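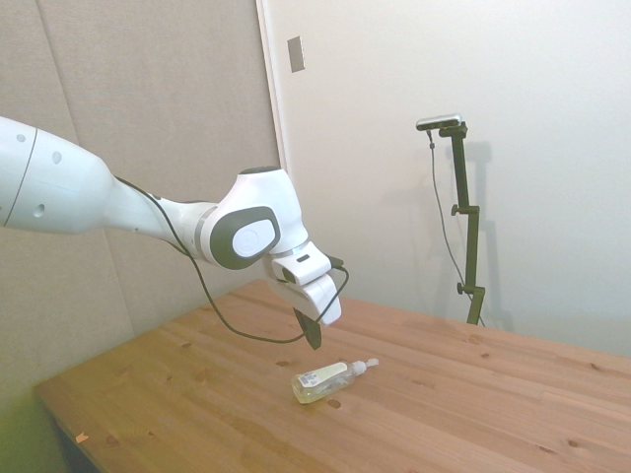 Fig. 1. The pine table, near corner toward the viewer.

Furniture Materials, Unit 3: Reading a Tabletop
Handout, revised Apr 4, 2005

Bring this sheet to class along with a pencil and a ruler. You will be looking at a plain pine table and deciding how much of what people say about pine tables you are willing to believe.

1. "Solid wood"

This is the phrase on the tag, and I would like you to be suspicious of it. A shop may use it for a top cut from a few wide boards, for a top glued up from many narrow ones, and for a top made of short pieces joined end to end and then glued side by side. All of these are wood right through. They do not behave alike and they should not cost alike. The Pundwood leaflet in your packet uses "solid" 11 times and never once says how the boards are joined. Read it with that in mind.

2. What the grain tells you

Long parallel lines across a light surface, with small dark knots scattered among them, will get you as far as "pine, probably." I would not go further from across the room. Color is a poor witness. Finish, sunlight and the lamp overhead all shift it, and the same top can look honey, orange or gray depending on when you walk in. Students write "yellow pine" on the worksheet every September because the table looked yellow. Yellow pine is a trade name for a group of species, so please don't use it as a color word.

Look for changes in the grain instead. Where the width or direction of the lines changes abruptly along a straight edge, you have most likely crossed from one board to another. Where the lines bend gradually, look for a knot.

3. Knots

A knot is where a branch grew. The trunk's grain flows around it, so you get arcs on either side, and the knot itself is usually darker than what surrounds it. The Stakesis chart grades boards by knot size alone. I find that hard to take seriously. A large tight knot may give no trouble for decades, and a small loose one can drop out. Size is easy to measure, which may be why it ended up on the chart.

Knots near a joint deserve a second look. The grain around them is steep and doesn't plane or glue as predictably as straight stock. Whether that matters in a table you eat breakfast on is another question, and I have my doubts.

4. Joints

Edge joints run with the grain. You see them as faint lines or as stripes of slightly different tone. End joints run across it. They may be finger joints or plain butt joints, and from above the two can be hard to tell apart. Write "end joint, type uncertain" if you can't tell. You will not lose points for it. You will lose points for guessing.

In the close view, find the dark knot toward the top, a little left of center, and then the seam directly beneath it. Compare the board to the right of the seam with the wood on the left. The stripes on the right are more distinct and a little lighter. Small pale flecks show up along that board too. They could be resting on the surface or set into it, and I wouldn't settle that from a photograph.
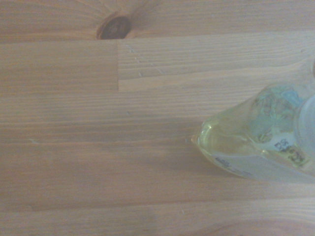 5. Worksheet

Draw the tabletop at any scale you like. Mark edge joints with a solid line, end joints with a dashed line, and knots with a filled circle. Put a question mark beside anything you inferred but did not see.

Then write a paragraph on whether the term "solid wood" would mislead a buyer of a top like this one. The Mac Carthaigh reading argues that it would, at length. I'm only half persuaded, so agreeing with it earns nothing by itself.

The worksheet is worth 40 points. Late sheets go in the Grerkeck box outside room 443.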